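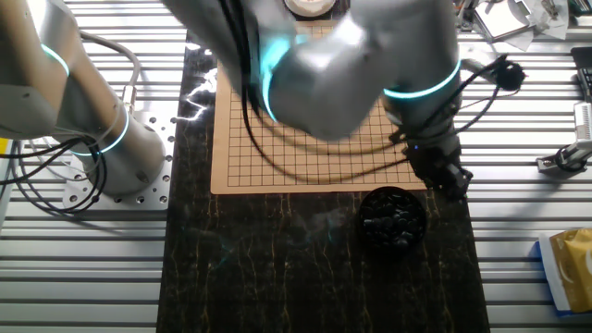

*Photo: Kandness Workshop, Kollska site. Internal use permitted with credit.*

**Workshop notebook, May. Line ink and finish for playing boards, second entry.**

This entry continues the April notes on line quality. It covers the change of ink, the revised sanding sequence, and the results from the offcut panels. The finishing of the full boards is not covered and will be entered separately when the Imell order has been released.

## Condition of stock

The panels were brought in from the cold store at 8:30 a.m. and left in the finishing room, stacked on stickers, with the door closed. The April panels were printed on the day they were brought in, and several moved afterward. The lines on those panels remained sharp, but the grid was no longer square to the edge when checked with the large try square. The rest period is now set at 16 hours and should be written on the job card before any other work is entered.

Three panels were rejected at this point. Two had a slight cup across the width. The third had a resin streak running through the area where the grid would fall, and previous experience with the Arumugam ink is that it does not key to resin. All three have been marked with blue chalk and moved to the lower shelf. They may be used for finish tests. They are not to be printed.

## Sanding

The earlier practice was to finish with the finest paper in the drawer. The surface felt good by hand, but the ink sat on top of it and could be lifted with tape. Stopping one grade coarser has corrected this on every panel tested so far. The final pass must follow the grain for its full length. Cross-grain marks cannot be seen on the bare wood under the ceiling lights and become very clear once a dark line passes over them.

Dust is to be removed by vacuum and then with a dry cloth. Tack cloths were tried and left something behind that made the ink crawl at the ends of the lines. Their use on unprinted wood is suspended until the supplier has replied.

## Ink

The Arumugam ink arrives thicker than the one it replaces. The first container was weighed on opening at 335 grams net, and the weight after each session is recorded on the lid so that loss to drying can be followed. The supplier's thinner was added a few drops at a time until the ink left the squeegee in an even sheet.

Observations from the offcuts:

- Unthinned ink gave the darkest line but filled the crossings, leaving a small blot at many intersections.
- Lightly thinned ink gave clean crossings and an acceptable black.
- Heavily thinned ink followed the grain outward and produced a feathered edge. This was worst on lines running across the growth rings.
- Star points need more ink than the lines. Printing them with the same stroke left them gray in the middle. A separate stroke through the second screen is recommended.

The grid is the standard 19 lines in each direction. The screen was measured again before use and agrees with the drawing. The small difference between length and width is intended and should not be "corrected" on the drawing, as happened last year.
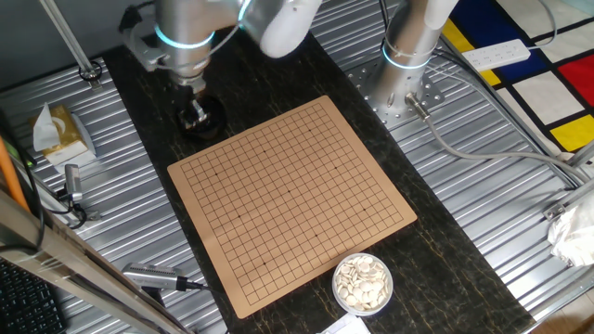 *Go board, printed grid and star points, with white stones in a clear bowl.*

## Finish

Three finishes were applied over printed offcuts: the shop wax, a thin shellac, and the water-based varnish left over from the cabinet job.

The wax had no effect on the lines. It gives little protection, and a fingertip dampened with tea left a mark on it. The shellac was easy to apply but softened the ink wherever the brush was allowed to pause. One offcut shows a gray smear at the third line from the edge, and it has been kept in the sample drawer as a reference. The varnish raised the grain slightly. After a light rub with a gray pad and a further coat, it gave the most even surface of the three.

Sound was also considered, at the request of the Imell buyer. A stone was set down by hand on each sample with the sample supported on the same felt pads. The varnished piece was a little brighter than the waxed one. The difference was small, and listeners did not agree on which was better. It is not considered a reason to prefer either finish.

For the present, varnish is recommended, applied in 2 thin coats with the pad between them. The ink must be left overnight before the first coat. An attempt to begin sooner, at 3 p.m. on the day of printing, dragged several lines and the sample was discarded.

## Room conditions

The humidity reading in the finishing room stayed steady during the day and rose in the evening when the extractor was turned off. The extractor should be left on its low setting until the last coat is dry to the touch. The notice beside the switch has been changed to say so. The old notice, which asked for the extractor to be turned off on leaving, has been removed.

## Outstanding

- Reply from the tack cloth supplier.
- Second screen for star points: mesh is torn at one corner outside the printed area. Usable, but a replacement should be ordered.
- Tape test on the varnished offcuts to be repeated after around a month.
- Confirm with Kandness whether the margin outside the grid is to stay at the present width for the Imell boards.
- Lower shelf to be cleared of April rejects before the next delivery.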